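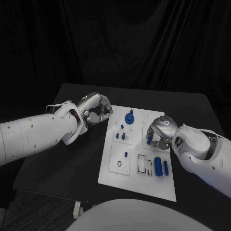
Fig. 1. Both arms at the task board, with a small blue peg at the fingers of the right hand.

Building at Home, Session 7: Insertion Tasks and What They Prove
Handout to accompany the evening talk. Notes by Jeanine Kuipers, bench work by Fiachra Dolan.

Read this before you come, and bring your own numbers if you have them. I will be asking for them.

1. Why a board

A task board puts several small assembly jobs on one flat surface: pegs, cylinders, a gear, plates with holes. It saves table space and looks good in a shared workshop, so nearly every group ends up making one. Ours was printed and assembled at Mastholm over two months, and we spent far longer on it than we should have.

My complaint about boards is that they make a robot look more capable than it is. The parts are a strong color on a white background, and a plain black curtain takes care of the rest of the room. Take the curtain away, put a coffee mug on the table, and then tell me your detection rate. Fiachra thinks this is unfair, and he will get ten minutes to say why.

2. Clearance

The gap between peg and hole decides almost everything. With a loose fit you can be sloppy in position and still get the part in. With a tight fit, a tilt you can't see by eye will jam it. Anyone who reports a success rate without the clearance has told you very little.

Measure the printed parts. Don't trust the drawing. Holes from a home printer usually come out small, pegs come out a bit fat, and the first layer flares. Check with calipers in two directions, at the top and again near the base, and write both down. If you sanded a peg, write that down too (most people forget, or say they forgot).

3. Counting attempts

The Shirazi log sheet is at the back of the room. Use it as printed. An attempt begins when the fingers close on the part. It ends when the part is seated, dropped, or touched by a human. A nudge from a human is a failure. So is restarting the program because "it was about to miss."

Our first batch was 100 attempts on the small pegs, and I threw it out. Someone had been standing the pegs back up in a very favorable position each time, so we had measured a helpful person's patience. In the second batch, start positions were drawn from a shuffled list.

4. Two arms or one 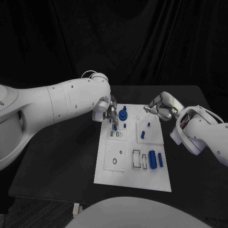 A second arm doubles the wiring and the calibration, and it more than doubles the ways to hit something. Before you build one, write down a job on your board that a single arm can't do. Steadying a loose plate counts, and so does handing a part across when the first arm can't reach. "It looks more human" doesn't.

The same question applies to fingers. A hand with many joints is lovely to watch and a pain to keep in tune. For upright pegs, try two plain jaws first and use that result as your baseline. If the complicated hand can't beat the baseline, I don't much care how many motors are in it.

5. Cables

Leave enough slack at each wrist for the full turn, then run the joint slowly to both limits and watch the cable the whole way. The Deletti guide suggests checking once at assembly. Check every Sunday. Connectors work loose.

6. For next time

Pick one part and one hole. Log 80 attempts with the clearance stated and the lighting left alone. Then move the board 8 mm to one side, change nothing else, and log another 80. Bring both sheets, including the bad one.

Groups using the Zornstead controller should note which firmware they ran. Fiachra has the spare calipers.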